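## 3.2 Bowl Color and Placement at the Table

Tableware in the study homes was recorded where residents left it between meals. 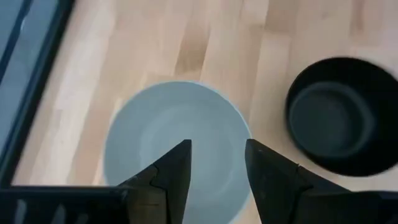 **Figure 3.** A pale ceramic bowl and a darker bowl on a light-colored wooden tabletop.

Ye-ji Pyo objected at the coding stage that color should not be treated as a property of the bowl alone, as a pale bowl on a dark table and the same bowl on a light one are different objects to the person setting out a meal. We accepted the objection and recoded the full set of 1,371 placements by contrast with the supporting surface. The earlier codes, which used bowl color only, are retained in the appendix for comparison.

Figure 3 shows both contrast levels on one surface. The pale bowl is light blue-white and was coded as low contrast; the black bowl to its right was coded as high contrast. The two also differ in profile. The black bowl has a wide, rounded rim with a recessed well inside it, whereas the walls of the pale bowl slope inward toward a flat circular base. Rim form was entered as a separate variable, so that an effect of a broad rim would not be read as an effect of color.

Placements were collected in 30 households in Dirau over the month of June. Each household kept its own bowls and its own table. Residents were asked not to change how they set out or cleared dishes, and no instructions were given on spacing. A placement was defined as any bowl resting on the table with no hand in contact with it. Stacked bowls were entered once, under the color of the uppermost bowl. Bowls on trays or cloths were excluded from the contrast analysis and are treated in Section 3.4.

Coding was carried out by 2 raters, Wondimu Tsegaye and Cempaka Chong, working separately from the same sheet. Disagreements fell mainly on mid-gray glazes and on tables with uneven finish. These cases were passed to Tsegereda Lemma, whose decision was final. Empty and filled bowls were coded separately, given that the contents of a pale bowl can alter its apparent contrast with the table.

Low-contrast bowls were set down farther from the table edge than high-contrast bowls in most households. The direction of the difference held when wide-rimmed bowls were removed, although the spread increased. In 3 households the pattern was reversed. All of these used narrow tables pushed against a wall, where the available depth limits how far any bowl can be moved inward. We therefore report table depth alongside contrast in Table 4 and make no claim about narrow tables on their own.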